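January, gray all day, heat on by seven.

Started on the small parts today. I've been putting it off since the move to Venbridge and there are three shoeboxes and a cookie tin of them, plus whatever was in the pockets of the two work coats. Decided to use the big table and not the kitchen counter, so that I could leave things out at lunch. Silver tray in the middle for anything I can't name. It had two small dark pieces in it by the time I got up for more coffee, and the red and orange one was still to be dealt with.
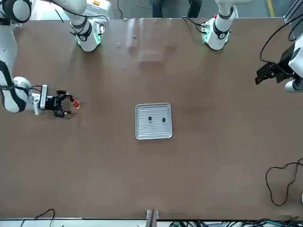
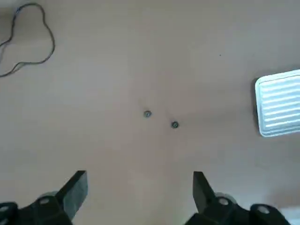
## Morning

Did the first shoebox. It was mostly picture hooks and the little nails that go with them, and the hooks went in one jar and the nails in another. Some of the nails are bent but I kept them. Found the spare key for the old mailbox, no use now, and threw it out, then took it back out of the trash and put it with the other keys. I will do keys some other day.

The red and orange piece is a puzzle. It lets a bit of light through when I hold it up to the window. It could be part of a reflector, or off a game, or the cap of something. I tried it against the bike light and it's the wrong shape. Tried it against the flashlight with the cracked end, also wrong. I was going to make a rule that anything unknown goes out at the end of the month, but the last time I did that I threw out the foot of the toaster and had to prop it on a folded card for a year. So it stays.

The two dark ones I'm less curious about. They've been rattling around in the first shoebox since before the last apartment. I set them in the tray and left them.

The table is good for this kind of work. The brown shows up anything shiny, and the small screws are easy to find again if they roll. Dark things are harder. I dropped a black washer and spent a good few minutes with my cheek near the surface looking for it, then found it on my sleeve.

## Trip to Skutach

Went out at eleven. Skutach had the drawer organizers on the shelf by the door, the Womoditz ones with the dividers that slide, and I bought 2. I wanted three, but I measured the drawer last night and the third would only fit if I took out the knife block, and I don't want the knives anywhere else. Came to 41 with the felt pads. I'd planned to spend less than that. The felt pads were extra, but the chairs by the window have been scraping and the floor already has a mark.

Also looked at the labels. They had the kind on a roll, 2000 to a roll, and I stood there for a while thinking about what a person would do with that many labels. Put them back. I have masking tape and a pen.

The store has moved the hinges to the back wall and put garden things where they were, in January. I asked where the cabinet catches were and was sent to the wrong aisle, then found them myself near the paint. They only had the white plastic kind. The old one in the bathroom is metal, so I left it. It still closes if you lift the door a little.

Stopped at Olaniyan on the way back for bread and the dried beans. They were out of the dark rye, so I got the round loaf. Bought two oranges as well and ate one in the car. The other one is in the bowl.

Roads were fine. There's still a ridge of old snow along the side of the lot and I stepped in it getting out, so my left shoe is on newspaper by the radiator.

## Lunch

Soup from the freezer, the one marked "leek?" in my own writing. It was potato. Two slices of the round loaf with it. The crust is harder than the rye, and I'll need to slice it thinner or toast it.

Washed up straight away and wiped the counter down. The sponge is finished, it leaves more behind than it takes. Opened a new one and cut the corner off the old one so I know it's the floor sponge now. There are two floor sponges under the sink already with the corner off. Threw out the worse of those.

## The drawer

Emptied the top kitchen drawer onto a towel on the counter. What was in there:

- rubber bands, most of them stuck together
- the good scissors, which I looked for all last week
- the bad scissors
- birthday candles, some burned down halfway
- a tape measure with the first inch torn off
- takeout menus from the old neighborhood
- batteries, loose, no telling which are any good
- a wine cork with a screw in it, which I think was going to be a drawer pull
- soy sauce packets
- string

Menus went in the recycling, and so did the tape measure's cardboard sleeve, which was in there too and had nothing in it. The tape measure itself I kept for one more day out of habit. It's only wrong by an inch if you remember. Last fall I didn't remember, and that's how the bathroom shelf came to be the length it is. On second thought I'll throw it out tonight.

The batteries I put in a jar with the lid on and a strip of tape that says TEST. I don't have a tester. I'll try them one by one in the kitchen clock, or I'll ask at Skutach what they cost.

Vacuumed the drawer with the narrow nozzle. There was a lot of rice in the back corners, and a dead moth. Wiped it twice with vinegar and water and left it open to dry for an hour. The runner on the right side catches when it's pulled all the way out. Rubbed a candle stub along it and it's better, not fixed.

Put the organizers in at three. The first one went in flat. The second one rocked, and I had it in and out several times before I saw there was a screw head standing up from the bottom of the drawer. Turned it down and it sat right. The dividers slide more stiffly than I'd like but they hold where you leave them. Scissors on the left, string and tape in the middle, candles and matches at the back. The rubber bands that weren't stuck are in the small square.

I left one section open. I know it'll be full of packets by spring.

## Second shoebox

Went back to the big table while there was still light. The second box was better than the first, in that most of it had a use. Shelf pins, a full set, still in their bag. Four casters from the cart I gave away. The Allen keys, which I have in every size twice and one size not at all, and that's the size the bed needs. Furniture pads of the old hard kind, which I put aside and then threw out after comparing them with the felt ones.

Under the shelf pins there were a few coat buttons. I checked them against the gray coat, which has been missing one since last winter, and one is close. It's a shade too brown. From the front you'd see it, but if I move the bottom button up and put this one at the bottom it might pass. Did not do it today. The needle and thread are in a box I haven't opened yet, in the closet, behind the fan.

I also tried again with the red and orange piece. I thought of the Christmas lights. Got them down and there's nothing missing from them, so no. The lights are now out of their box and on the spare chair, and will have to be wound up again. I wound them badly in the first place.

By four-thirty I couldn't see well enough for the small screws, even with the lamp brought over. The lamp throws my own shadow right where I'm working unless I stand on the other side, and on the other side I can't reach the jars. I should have a second lamp. There was one at the old place that clipped on, and I believe it's in the box with the fan too.

## Chairs

Did the felt pads last. Turned each chair upside down on the rug, scraped off the old glue with the back of a butter knife, and stuck the new ones on. The pack says to leave them overnight before putting weight on them. I left all but one. The one I did sit on, for supper, seems fine so far, and it's a lot quieter. One leg has a crack running up from the bottom that I hadn't noticed. It doesn't move when I press on it. Put a strip of tape around it with the date it was found, so I can tell later if it's gotten longer.

Supper was eggs and toast with the rest of the soup. Toasting is the right way to go with that loaf.

## Still to do

- third shoebox
- cookie tin (heavy, probably all screws)
- coat pockets
- keys
- find the needle and thread
- wind up the lights
- Allen key for the bed
- catch for the bathroom cabinet, metal
- turn the other chairs right way up in the morning

Beans are soaking in the big pot with the lid half on. I used the last of the filtered water for them and forgot to fill the jug, so it's filling now while I write this. Shoe is nearly dry. I moved it back from the radiator a bit because the toe was starting to curl.

Wrote "drawer done" on the kitchen calendar, then remembered the soy sauce packets, which are still on the towel. Put them in the fridge door.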